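Continuity notebook, Undine site
Category: Workshop Notebook > Recovery Testing
Last updated: July 22, 2024

Recovery-phase exercise, second attempt. Scenario as before: flood water in the ground floor switch room, building released by the fire service, power restored to the upper floor only. The clock starts at release. Everything up to release is assumed and isn't tested.

Present: me, Mahsa Khosravi (records), Manouchehr Mirzaei (network), Firouzeh Mousavi by phone. Ladan Farahani observed and kept the log.

Call tree first. 79 staff on the list, first-round text sent from the Rumitz console. Nine came back undelivered. Mahsa checked them against payroll: all nine are old mobile numbers that were corrected in payroll in November and never carried across. The export from payroll to Rumitz is still manual. Have put it on the month-end sheet until there's a script.

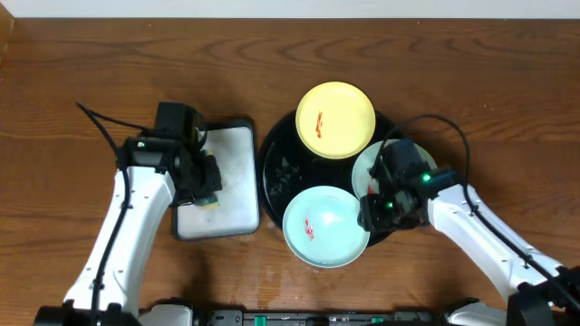

Bench, white arm with sponge on tray.

Restore order. The written plan has file shares, then finance, then the job system. Manouchehr ran it in that order from the off-site copy and the job system would not start, as it looks to the licence server, and the licence server isn't on the list at all. It was on the old list. It went missing when the plan was moved to the new template. Brought it up by hand and carried on. Elapsed time from start of restore to job system usable was 319 minutes. Target in the plan is 240. Without the licence hunt we would still have been over.

Revised order:

1. Directory and name services
2. Licence server
3. File shares, current year only

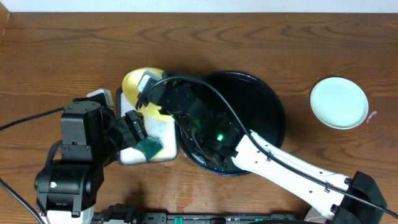 4. Job system
5. Finance
6. File shares, remainder

Finance below the job system will be argued over. Payroll runs fortnightly and can go out on the previous run's figures, so there is slack. Firouzeh to confirm with the bank how late a repeat file can be lodged.

Alternate premises. The agreement with Rezaei gives us three rooms for 30 days. Read it again properly this time. Access is business hours only, and the notice must be in writing to a named contact who has left. Need a new contact and an after-hours clause before storm season. Parking isn't mentioned.

Supplier side: Closta holds the drying and dehumidifying contract. Rang the emergency line as part of the exercise, stated it was a test, got a job number in four minutes. They asked for a floor plan with the isolation points marked. Ours shows the old switchboard. Facilities has the current drawing as a paper copy, kept in the ground floor switch room. Scan it and file it off site.

Insurance evidence: asset register printed from the off-site copy without trouble. Serial numbers are blank for most of the monitors. Not chasing those. Blank for both UPS units as well, and those do need filling in.

Return to site was not reached. Stopped the exercise at the end of the finance restore. The plan has half a page on moving back and it doesn't say who declares the building fit, or what happens to work keyed at the alternate site during the changeover. Next run should start from there and skip the call tree.

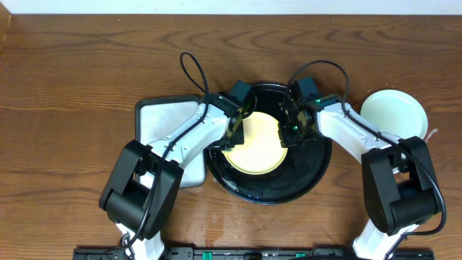
Roya Karimi read the draft of this and disagrees with skipping the call tree: the second-round text, the one telling people where to report, has never been sent in any exercise, and the wording in the plan still gives the old street address. Fair point. Will run the second round only, with the corrected numbers, and leave the first.

Open items
- Rumitz numbers corrected, then re-export (Mahsa)
- Restore list reissued with licence server (Manouchehr)
- Bank cut-off for repeat payroll file (Firouzeh)
- Rezaei contact and access hours (me)
- Scan of switchboard drawing, copy to Closta (Ladan)
- UPS serial numbers (unassigned)

Tags: disaster recovery, call tree, restore order, alternate site

We use cookies to keep you signed in and to remember your notebook view. By continuing you accept our cookie policy.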